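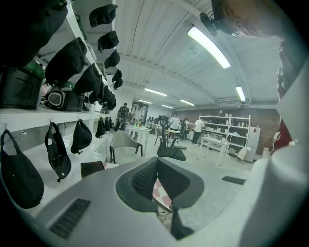
Gripper height at Sondness, rack side.

Working with the grippers: staff FAQ

Is a robot taking my job?
Not this year. For now you hold the grippers and do the job yourself, and Dravham, the software, learns from what your hands did. You are teaching it to tidy a table. Some of us have children and know how long that takes.

Do I get paid extra?
Yes, 2 percent on gripper shifts. Tahira Magsi asked for 40. The talks were short.
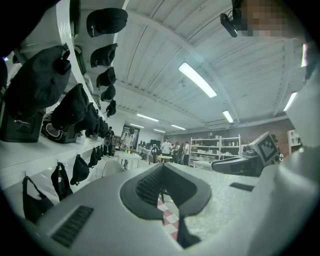 One gripper up close, another lying just behind it, marker side showing.

What are the square markers for?
Tracking. Please don't peel them, draw on them or name them. (Daniyal Zaidi's is called Kevin, and we've let that go.)

How many runs make a shift?
The target is 100. Hryhorii Semeniuk did 300 once and couldn't open a jar in the evening. Stop when your wrists complain - a tired run is a bad run, and the robot will copy your slouch. 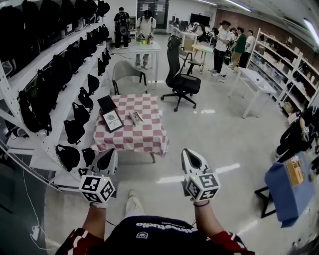
Both grippers out, with the checkered table ahead.

Does a dropped item count against me?
No. Pick it up and carry on. The software needs to see recoveries too.

What happens when it's good at this?
Management says we'll move to checking its work. Saturnino Palacios has asked for that in writing, and we expect an answer in April. Until then, grippers go back on charge before you leave.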